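22 August 2026

Teleop, bin to bin picks, second bench. Me on the leader arm all morning, Nizar Kassab on the keyboard and the reset. Writing this up before I forget which file is which.

Started late. Controller came up fine but the leader had lost its zero again, wrist joint only, so the gripper was rolling a few degrees further than my hand. Rehomed twice. Second time it held. Must put the homing step on the start sheet, it's still only in my head.

Folder for today is Jeser/34. Do NOT use 33, that's the one with the stale camera offset and I haven't had the heart to delete it.

Task as agreed: pick one thing from the front side of the bin, lift clear of the divider, put down in the rear side, go home, stop recording. One object per episode. Nizar calls the object, I don't choose. When I choose I go for the easy ones, you can see it in the June set, cup cup cup brick cup.

Clamps on both ends of the bin now. Before that every time I pressed down near a wall the whole thing walked along the table and the replay was useless after. Clamp handles stick up though, so come in high on the right and don't swing the elbow over until the wrist is past the rim. Clipped the right one once, no damage, episode binned.

Notes by object, as they come:

Brick - fine. Take it across the body, not over the studs, fingertips slide off the studs.

Green cup - on its side is ok if you go for the rim. Grabbing round the middle works by hand but the demo looks awful, lots of little corrections and I don't want it learning those. Redo any where I paused longer than a breath.

Ladle/scoop thing - worst of the lot. Bowl is too shiny for the depth, big hole in the cloud right where you want to grasp. I was going by eye and it's cheating a bit as the policy won't have my eye. Try the handle instead, near the bowl end. Handle swings when lifted. Slow down over the divider.

Sunglasses - close slowly. Pick at the bridge. One arm catches on whatever is next to it and drags.
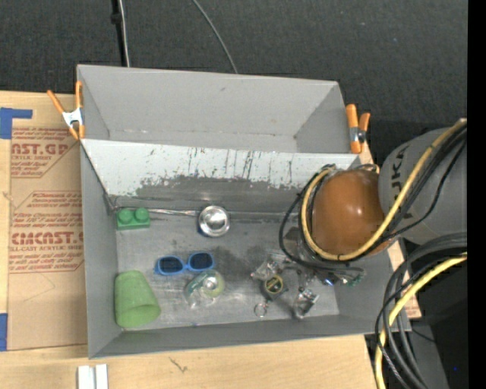

Small stuff is where the force limit matters. I had it at the old value and the tips were skating on the floor of the bin, you can feel it through the leader as a sort of buzz. Dropped it one notch, buzz gone, but now the grip on heavier things is a bit lazy. Nizar wants two presets and a pedal to swap. I'd sooner find one value and live with it, otherwise we have to log the pedal as well and retrain everything that came before. Not settled.

Clear fingertips: still like them, they don't hide the object from the camera. They do smear. Wipe between batches, not just at the start. Alcohol wipe, not the blue paper, it leaves fluff.

Cable slack. Keep the loop loose enough for full wrist roll but it mustn't hang in front of the fingers at the low pose. Retied it after episode 34 in the first batch and it's better. Anyone using the arm next, check it yourself with a full roll both ways BEFORE recording, the loop creeps.

Numbers for the log:
- recorded 214
- kept 153
- the rest thrown out: dropped object, clipped rim, me sneezing, and a run where the gripper channel wasn't being written at all (see below)

Gripper channel. Import drops it silently if the leader is plugged in after the logger starts. No warning, file looks the right size, you only notice on replay when the fingers never close. Nizar found it, I'd have carried on till tea. Order is leader, THEN logger. He's adding a check that refuses to start with a dead channel. Port is 1009 on this machine, not the one in the old readme.

Replayed a handful of the keepers at half speed. Brick and cup replay clean. Ladle replay missed its grasp when we put the handle back by hand, it's a matter of a few mm and you can't place it that exactly. Expected, but it does mean replay isn't a fair test for that one.

Tried a little hand guiding after lunch as well, arm in free drive, pushing the wrist about. Nicer for the approach, much more natural, but my arm is then in every camera view and I can't work the gripper without letting go with one hand. Parked. Might be ok for teaching just the home and pre-grasp poses.

Tired hands by the end, the last batch is noticably jerkier. Swap operators sooner next time. Nizar to do a batch on Yuen's settings so we have a second style in the set, mine are all curved the same way to the left.

To do:
- start sheet: rehome leader, cable roll check, leader before logger
- ask Godeo for spare fingertips, same clear type, we are on the last pair
- matt spray on the ladle bowl?? or leave it shiny and let it suffer. ask first
- relabel the batch where I called the scoop "spoon" in half the files
- back up 34 tonight, disk is nearly full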